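Visit notes: Pasura teardown cell, July 2019

Surachet Chaiyaporn showed us the cell Pasura uses to strip scrapped desktop computers. It runs one arm with a two-finger gripper, and most of our questions were about upkeep.
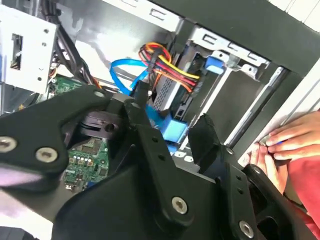 Maintenance is scheduled by grip cycles. At 2000 cycles the gripper comes off for a bench check, and every 100 cycles the operator goes over the linkage with a hex key. The silver hex screws sit exposed on the black links, so the key reaches them with the gripper still mounted. The wrist camera is recalibrated at each bench check.

Somkiat Kaewmanee keeps the log on a clipboard by the controller. The last entry, at cycle 1717, was a worn fingertip, replaced in 2 minutes. Spare fingers come from Ongart. A second cell is planned for October.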